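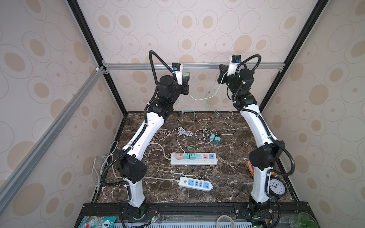
# Keeping cables in order around a two-arm bench build

These are tips from the Merkunard bench, a two-arm build in a shared workshop at Dakent. Most of them will do just as well for a single arm on a spare table at home. They cover leads, power, cleaning and the small jobs that get put off.

## Before you start

Switch the arms off at the wall and let them down by hand. An arm that loses power while it is raised will drop, so support the elbow with one hand and the wrist with the other. Do one arm at a time.

Clear the surface down to the bare top before you change any wiring. Leads that have nothing to do with the arms have a way of getting into the reach of the grippers, and a loop caught on a finger will pull a plug out or bend a connector.

## Leads on the arms

Run the leads for each arm in corrugated conduit. It bends without kinking and wipes clean. Leave a high loop above the wrist so that the arm can stretch right out without pulling on it. To get the length right:

1. Move the arm by hand to its furthest point.
2. Hold the conduit along the arm with the loop standing clear.
3. Mark it at the base, then add a hand's width before cutting.
4. Fold the arm up and check that the loop doesn't drop between the links.

Fix the conduit at the base first and work upwards. Use hook-and-loop straps for the first week or two while you are still changing your mind. Cable ties can go on afterwards, trimmed flush. A cut tie end is sharp enough to open a knuckle.

Twist the wrist both ways after fixing. If the conduit creaks, it is too tight near the top strap.

## Power strips

Keep the supply for the arms on its own strip, away from the one used for practice objects, phone chargers and lamps. Label the arm strip at both ends. We used Restis cloth tape and a laundry marker, and the writing has stayed readable since August.

- Put strips with individual switches where the switches face you.
- Don't plug one strip into another.
- Bulky adapters go at the ends of a strip, where they won't cover the next socket.
- Unwind a coiled extension fully if anything heavy is running from it.
- If you practise plugging and unplugging with the arms, use strips that are not connected to the mains. Pull the strip's own plug and leave it in plain sight on the worktop.

## Thin charging leads

These are the worst for tangles. Coil them loosely over four fingers and reverse the direction every other turn, and they will lie flatter when let go. Don't wind them round the adapter. The lead breaks where it leaves the plug.

To undo a heap of them, unplug everything and find the largest plug. Work that one out first, pushing slack back into the heap to loosen it. Pulling only tightens the middle.

A lead with a split jacket goes in the bin. Cut the ends off so it doesn't come back out again.

## The mounting rail

Check the bolts at the base of each arm once a month. A 2 mm gap under one edge of the base shows up as a much bigger error at the gripper. Tighten opposite corners in turn, a little each time.

Keep a soft brush for the small boards by the bases. Dust and crumbs collect there, and a cloth will snag on the wires. Food is better kept on the shelf, especially anything in a crinkly packet.

## Walls and worktop

Patterned wallpaper hides scuffs well and costs very little. Ours went up with ordinary paste, and the seams lift now and then near the corner posts. A dab of paste on a lolly stick and a strip of masking tape overnight will put them back.

Polished stone-look tops show every smear. Use a barely damp cloth, then a dry one, and never spray near the rail. Grease from the joints comes off with a drop of washing-up liquid.

## Small extras

A plain clock with a face you can read across the room is useful for timing runs. Strap it well clear of a joint, and check the strap whenever you check the bolts.

Keep spare gripper pads, hex keys and two fuses in one lidded box. Ours is an Omoregie sandwich tub, shelf 9, with the key sizes written on the lid. Put the keys back before switching on.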